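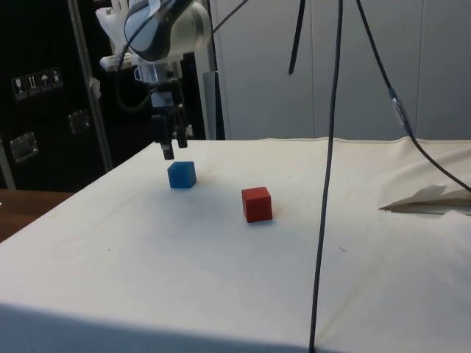 Does an annotator need to have read the whole series before coding a single reader theory?

A single theory can be coded by anyone who has read the issue it refers to and the two before it. The full run is needed only where the theory cites earlier chapters by name.

Workshop notebook, serial fiction reading group, October

Present at the morning session: F. Horrocks, Edwards, and the two coders from Zokbridge. Work continued on the letters and forum posts concerning Sasa, the comic serial set in the harbour town of Jumolport. The sample stands at 300 posts. All have now been given a first code, and 22 have been set aside for a second opinion.

The coding sheet has 6 headings, unchanged from last month: hidden identity, unreliable narrator, missing time, false death, author's error, and other. Freya Horrocks has again raised the question of author's error. At present it takes in both readers who complain of a slip (the harbour clock showing two different hours on facing pages) and readers who suspect the slip is deliberate. Her view is that the second sort are putting forward a theory and the first are not. Edwards agreed in part, but pointed out that many posts do both within a few lines. No change to the sheet until the set-aside posts have been read again.

Missing time remains the largest heading. Most of it concerns the gap between the flood chapter and the wedding chapter, during which the lighthouse keeper's daughter is not drawn at all. Readers fill the gap freely. One post runs to 5 pages and proposes that the wedding is being told by somebody who was not there – this was coded as unreliable narrator by one coder and missing time by the other. Both codes kept for the present.
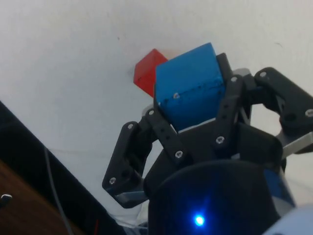 The disagreement over what counts as the same theory was taken after the break. Two posts may share a conclusion and have nothing else in common, and the sheet does not say which should govern. Horrocks put it in terms of the blocks: the blue cube has a thin dark line across its front, and the red one is partly hidden behind it, so a person writing down only what can be seen would say a good deal about the first and little about the second. Readers of Sasa do much the same with the keeper, who is on every page, and his daughter, who is not. It was agreed that theories should be grouped by the passage they start from, and the conclusion noted in a separate column.

Points to carry forward:

The Zokbridge coders to re-read the set-aside posts without sight of the first codes.

Edwards to check whether the collected edition altered the clock panels. If it did, posts written from the collected edition must be marked as such, as their authors were looking at different artwork.

Horrocks to draft a short note on grouping by starting passage, with up to 5 worked cases, one of them to be the wedding post.

Spelling of the ferry's name to be settled. It appears two ways in the lettering and three ways in the posts, and the search has been missing some of them.

Sheet saved under the old name. To be renamed before the next session.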